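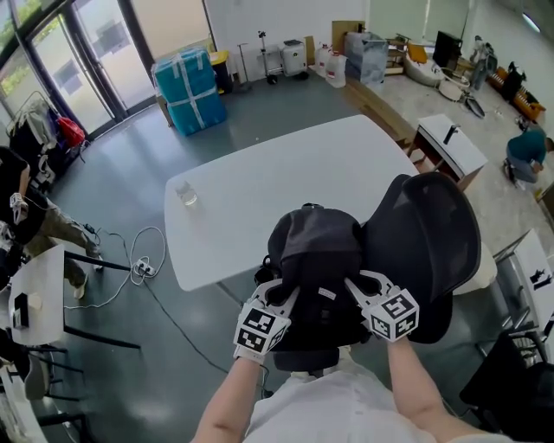
How to run a hand-held gripper demo at an open day

These are the steps we used at the Bondar workshop in November. They suit a small room and one demonstrator at a time.

1. Clear the main table the night before. Put the power strip where visitors won't walk and keep the cable slack on the demonstrator's side.

2. Check the marker cubes on both grippers. Every face should be clean and flat. A lifted corner will spoil the tracking, so replace the sticker and recalibrate.

3. Start with something soft and light. Move to furniture once the visitor can open and close both jaws without looking down.

4. For the office chair, turn it upside down over the table and take hold with both grippers. Keep your elbows low and your wrists clear of the cubes – covered markers are the usual cause of a lost recording.

5. Stop each turn at 2 minutes. The chair gets heavy at arm's length.

6. Save the take before handing over. Our folder holds almost 2000 and unnamed ones are hard to sort later.

If you have a Plekel charger, bring the spare. Ours was flat by Sunday lunch.

Last updated: November

Comments

Domnica Preda
Does step 4 work with a chair that still has its castors on? Ours swing about.

Gangadharan Thomas
Domnica – tape them or take them off. We take them off.

smallshed
Tried this with our Year 9 group. Two minutes was plenty. What do you use to clean the cubes?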